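Looking after old films at home – tapes, discs and the odd reel

September is when I sort out the film shelves, before the evenings draw in. I have 397 films on disc, a couple of boxes of tapes and 7 small reels that came with a Fröhlich projector. Most of what follows is dull, but it keeps them playable.

Keep discs upright in their cases. A flat pile puts weight on the bottom ones, and the cheap cases crack at the hinge. To clean a disc, use a soft dry cloth and wipe straight from the middle to the edge. If there is a sticky mark, use a little lukewarm water with one drop of washing-up liquid, then dry it before it goes back. 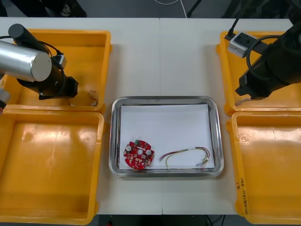 Austra Strazds wrote in to say that she never uses kitchen roll on a disc, as it left fine scratches right across her copy of an old musical. She uses a glasses cloth and washes it by hand.

I would go along with that. Fabric softener leaves a film on cloths, so leave it out of the wash.

Tapes want a bit more care. Store them on end, like books, and wind them fully to one side first. Keep them away from loudspeakers and radiators. If one has been in a cold loft, let it sit in the room for a day before you play it. Look through the little window at the edges of the tape. White specks or a dusty bloom mean mould, and a mouldy tape should not go in the machine at all

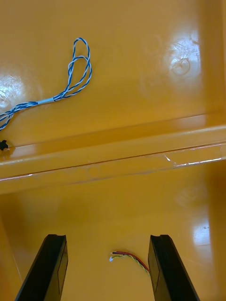
or you will spread it to every other tape you own. Put it in a bag on its own until you can get it seen to.

Reels are the ones to sniff. A sharp vinegar smell means the film base is breaking down, and it will set off its neighbours. Move that reel to another room. For the rest, a vented can on a cool shelf is better than a sealed tub.
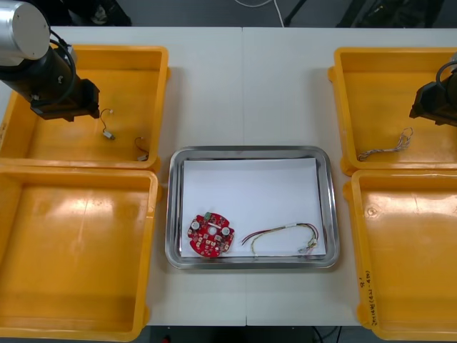 Loose discs and inlay cards are the last job. I used to tip the lot on the bed and lose half of it under the duvet. Now I work on a table and sort into open containers: discs with no case, cases with no disc, cards, and things to give away. Shallow square-ish trays with thick rims, like the yellow ones in the photo, would do well, two on each side with a space in the middle for whatever you are working on. Line the middle with a clean cloth if you mean to put discs down on it.

Write the list as you go – title, format, shelf. Mine is in a Mirton notebook and I still find films in it that I had forgotten buying.

Comments

Kęstutis Mägi
Would add: snap the record tab off any tape you want to keep. I lost the end of a good western to a snooker final.

Dora
Do paper sleeves count as storage? I have 200 discs in them.

Austra Strazds
Fine for a while, Dora, but grit gets in. I moved mine to proper cases over the winter.

Pete L
My Esis player skips on one film only, on a Monday or any other day. Cleaned it twice. Is it the disc?

Kęstutis Mägi
Try it in someone else's player first.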